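Grodesix 차 목록 > 보관함 > 6월
제목: Re: Re: 끓였던 물을 다시 끓이면 차 맛이 죽는다는 이야기
받는 곳: 목록 전체

답이 늦었습니다. 먼저 지난번 메일에서 걸리는 부분을 그대로 붙입니다.

> 물은 한 번만 끓여야 합니다. 두 번 끓이면 산소가 다 날아가서
> 물이 죽고, 죽은 물로는 향이 안 올라옵니다. 저는 Radirby
> 정수 주전자로 거른 물에 Drimel 가루를 타서 쓰는데
> 같은 찻잎이 맞나 싶을 만큼 달라졌습니다. Bodnár 상점에서도
> 재탕한 물은 절대 안 쓴다고 하더군요. 한 번만 해 보시면
> 더 설명이 필요 없을 겁니다.

저는 설명이 더 필요합니다. 위 문단에 주장이 적어도 세 가지 섞여 있는데 전부 한 덩어리로 넘어가고 있어서요. 물을 다시 끓이는 문제, 정수 문제, 미네랄을 타는 문제는 각각 따로 봐야 합니다. 셋을 한꺼번에 바꿔 놓고 맛이 달라졌다고 하면 무엇 때문에 달라졌는지 알 길이 없습니다. 찻잎을 새로 뜯은 날이었을 수도 있고요. 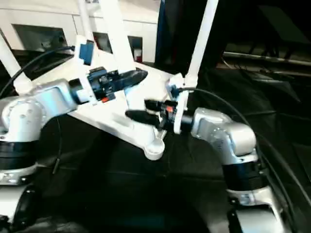 산소 이야기부터

물에 녹아 있는 공기는 온도가 올라가면 빠져나옵니다. 여기까지는 맞습니다. 그런데 그 공기는 두 번째로 끓일 때까지 얌전히 기다렸다가 나가는 게 아닙니다. 처음 끓일 때 거의 다 나갑니다. 100도까지 올라간 물이면 첫 번째든 두 번째든 산소는 이미 별로 남아 있지 않다는 뜻입니다. 오히려 식는 동안 공기가 조금씩 다시 녹아드니까, 아침에 끓여 두었다가 저녁에 다시 끓이는 물은 출발선이 크게 다르지 않을 겁니다.

그러면 "죽은 물"이라는 말은 무엇을 가리키는 걸까요. 이 목록에서 그 표현을 꽤 오래 봐 왔는데, 쓰는 분마다 뜻이 다릅니다. 어떤 분은 밍밍하다는 뜻으로, 어떤 분은 텁텁하다는 뜻으로 씁니다. 밍밍한 것과 텁텁한 것은 거의 반대 아닌가요? 같은 원인에서 반대되는 맛이 나온다고 하면 저는 원인 쪽을 의심하게 됩니다.

다만 한 가지는 인정합니다. 주전자를 비우지 않고 며칠씩 물만 보태 가며 끓이면 증발한 만큼 미네랄이 조금씩 진해집니다. 경도가 높은 지역이라면 차이가 날 수도 있겠습니다. 하지만 그건 물을 안 갈아서 생기는 일이고, 한 번 더 끓였다고 생기는 일은 아닙니다.

Drimel 가루와 Radirby 주전자

물의 미네랄이 차 맛에 영향을 준다는 데는 저도 이견이 없습니다. 칼슘이 많은 물에 홍차를 우리면 표면에 막이 뜨고 색이 탁해지는 걸 다들 보셨을 겁니다. 그런데 거르는 주전자를 사서 미네랄을 줄이고, 다시 가루를 사서 미네랄을 넣는다면 돈을 두 번 쓰는 셈입니다. 원래 물이 어떤지 재 보신 적은 있는지 궁금합니다. 수도사업소 누리집에 가면 자기 동네 수질 검사표가 올라와 있는 경우가 많습니다. 저희 동네 물은 원래 연수라 거를 것도 별로 없었습니다.

가루가 쓸모없다고까지 말할 생각은 없습니다. 다만 포장지에 "샘물의 기억을 되살린다"고 적어 놓은 물건을 두고 제가 먼저 믿어 드릴 이유도 없습니다. 무엇이 몇 밀리그램 들어 있는지 적혀 있으면 그때 다시 이야기하겠습니다.

제가 해 본 것

같은 수돗물을 주전자 둘에 나눠 담았습니다. 하나는 한 번, 다른 하나는 식혔다가 다시 끓였습니다. 찻잎은 평소 마시는 우롱, 물은 잔마다 225밀리리터, 우리는 시간은 2분으로 맞췄습니다. 잔 밑에 표시를 해서 식구에게 섞어 달라고 했고, 저는 어느 쪽이 어느 쪽인지 모르고 마셨습니다. 여러 날 되풀이했지만 맞히는 정도가 찍는 것보다 나을 게 없었습니다. 오후 4시 무렵에 마신 잔이 늘 제일 맛있었는데 그건 배가 고파서 그랬던 것 같습니다.

물론 제 혀가 둔할 수 있습니다. 그 반론은 달게 받겠습니다. 대신 혀가 예민하다고 하시는 분들도 같은 방식으로, 그러니까 모르는 상태에서 맞혀 보셨으면 합니다. 직접 끓이고 직접 따르고 직접 마시면서 "확실히 다르다"고 하시는 건 시험이라고 보기 어렵습니다.

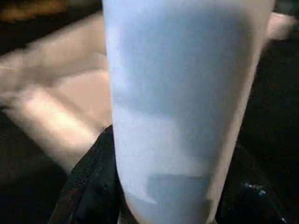

글: 느린주전자 | Grodesix 차 목록 회원

Bodnár 상점 이야기도 짧게 덧붙입니다. 거기서 재탕한 물을 안 쓴다는 건 아마 사실일 겁니다. 손님이 계속 오는 가게에서 식은 물을 다시 데울 일이 얼마나 있겠습니까. 습관이나 영업 사정에서 나온 방식이 어느새 맛의 법칙으로 옮겨 적히는 걸 이 바닥에서 너무 자주 봅니다. 자사호는 한 가지 차만 써야 한다는 말도, 첫 탕은 꼭 버려야 한다는 말도 저는 반쯤만 믿습니다.

보관함에서 "물"로 검색하니 글이 631개 나옵니다. 다 읽지는 못했고 앞쪽만 훑었는데, 눈을 가리고 비교했다는 글은 못 찾았습니다. 제가 놓친 글이 있으면 링크를 보내 주세요. 읽고 나서 생각이 바뀌면 바뀌었다고 쓰겠습니다.

해 보실 분은 찻잎 무게를 꼭 저울로 재시고, 두 잔의 온도가 같아진 다음에 드시기 바랍니다. 뜨거운 쪽이 향이 더 나는 건 당연해서요. 그리고 결과가 시시하게 나와도 올려 주세요. 차이를 느낀 분만 글을 쓰면 보관함에는 차이가 난다는 글만 쌓입니다.

추신. 경수 지역에 사시는 분이 계시면 같은 시험을 부탁드립니다. 저희 집 물로는 그쪽 사정을 알 수 없습니다.

--
Grodesix 차 목록
답장은 목록 전체로 갑니다. 인용은 필요한 부분만 남겨 주세요.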